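So for my second-year project I ended up doing bus stops (I know, I know!) and why people in Vivmont will happily walk past the nearest one. I spent most of August sat on benches with a flask and a clipboard, and I asked 867 passengers the same question: why this stop? My favourite reply was from a lady who goes two stops further up Godov Road purely for the bakery.

Shelter came out top by miles, then lighting, then having somewhere to put your shopping down. Timetables hardly got a mention – 105 people brought them up, and I'd bet my supervisor, Lizeth Cárdenas, a whole term of coffees that it'd be more.

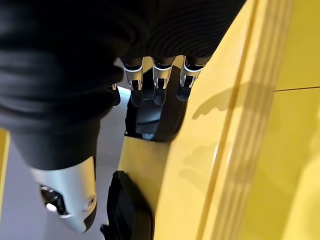
Department of Geography and Planning, Student Projects

If I did it again I'd go out after dark too, as all my answers are from before 6pm.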